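Merkora
Progress report to the Vasilakis Fund, second period
Feature documentary, working title "Caler"
Submitted by Eirini Gavalas, producer

Where we are

Principal photography finished in July. The picture edit is under way and we have an assembly running to 148 minutes, which is too long. The agreed delivery length is 95 minutes and we still expect to meet it.

The film follows the closing season of the Caler, a single-screen cinema, and the people who worked in its projection room and box office. The story has shifted a little from the treatment you approved. The sale of the building now comes in the first half hour, and the last third is given over to the former projectionists. The director thinks this is where the strongest interviews are, and I agree.

Shooting

We had planned four blocks and used 5. The extra block was needed when the new owners moved the date for clearing the auditorium, and we would have lost the removal of the seats if we had kept to the old schedule. The crew was cut to three for those days.

All the main interviews are done. One contributor has asked to see her section before picture lock and we have agreed to this in writing. She has no right of veto under the release form.

Archive

The Hultitz collection has given us access to its local newsreels and to the cinema's own programme cards. We have scanned 648 cards so far. Most are in good condition. Those from the earliest years have water damage and will probably be used only as backgrounds.

Two newsreel items are still not cleared. The rights passed through several hands and the collection is checking its paperwork. If there is no answer by the time we lock, we will use stills for those passages. The editor has already cut a version that works this way.

Budget

The extra shooting block cost 2871 euros. Of this, 2443 euros came out of the travel line, which was underspent, and the remaining 428 euros came from contingency. No other line has been moved by more than the amount allowed in the agreement. A full cost report is attached as a separate file.

We have not yet signed a composer. The first choice withdrew to take a television job, and we are talking to two others. The music line is unchanged.

Festivals and sales

We have not shown any footage outside the production. A short trailer is being prepared for the autumn markets, and we would like the Fund's comments on it before it goes out. Your logo will appear on the front card, in the form set out in the agreement.

Next period

Fine cut to the Fund for notes
Composer signed and first sketches received
Remaining archive cleared or replaced
Sound edit started
Poster designer chosen

We request release of the third instalment on receipt of the fine cut, as set out in the payment schedule. Please send any questions on the cost report to me at the Merkora office.

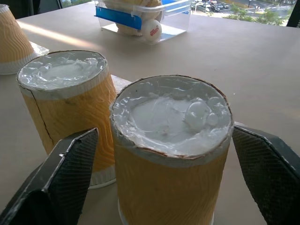
Paper cups with yellow-orange sleeves, upside down on the table.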